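Equipment budget: common questions

What does the quote from Gisler cover?
The arm, the controller and 2 sets of gripper fingers. Tables and fitting are charged separately.

How often do fingers need replacing?
Budget for one set every 60 working days. Paper handling is light work, but the rubber strips still wear.

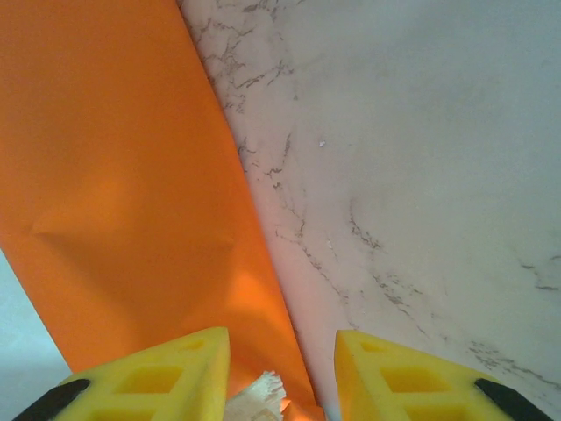

Can we order spare strips on their own?
Yes, in packs of 100. Send the request to Wiroj Thongsuk before the end of March.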